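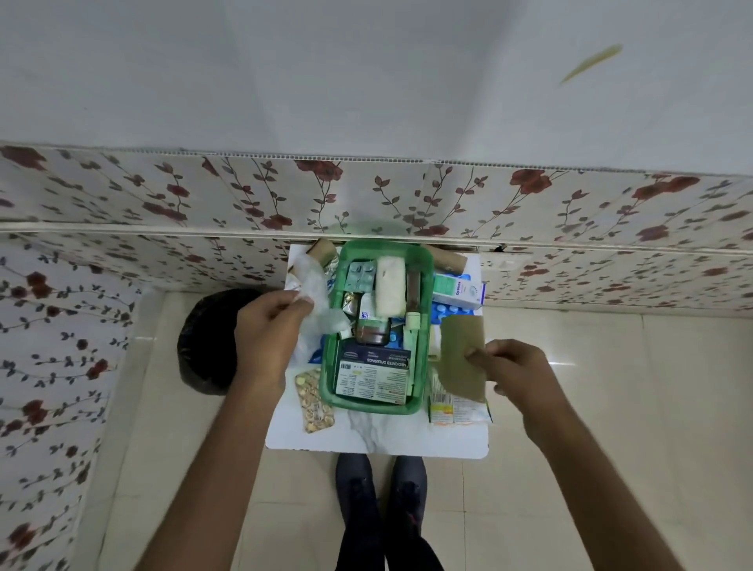

A reader wrote in last night to say the Lidari road case is going nowhere and I should stop getting people's hopes up. Maybe. I read that message twice and went to bed annoyed.

July 8, 2021

So, where things stand. The van was stopped on the Lidari road in February, 2 men taken, driver left behind with the doors open. One came home after 6 days. The other family is still waiting. Still. Police statement this week was four lines long and two of them were the same as last time.

The Etuva station says they have "persons of interest". No names, no charges, no hearing date. I called and got put on hold, then cut off. Called agian, same thing.

What bugs me is the checkpoint. It was promised after the February stop, closed by spring, and now the market traders at Cukow drive home in a convoy before dark. Not a plan. Just people being scared together.

The petition to get it reopened is at 2,690 signatures as of this morning. Paper copies at the Munasinghe pharmacy counter, ask for the clipboard. They want it handed in before the district meeting, so dont sit on it.

If you were on that road the evening it happened and saw a gray pickup, tell the police, not me. Ok, also me. But them first.

More when I have it. Gotta run.

1,191 shares
6 comments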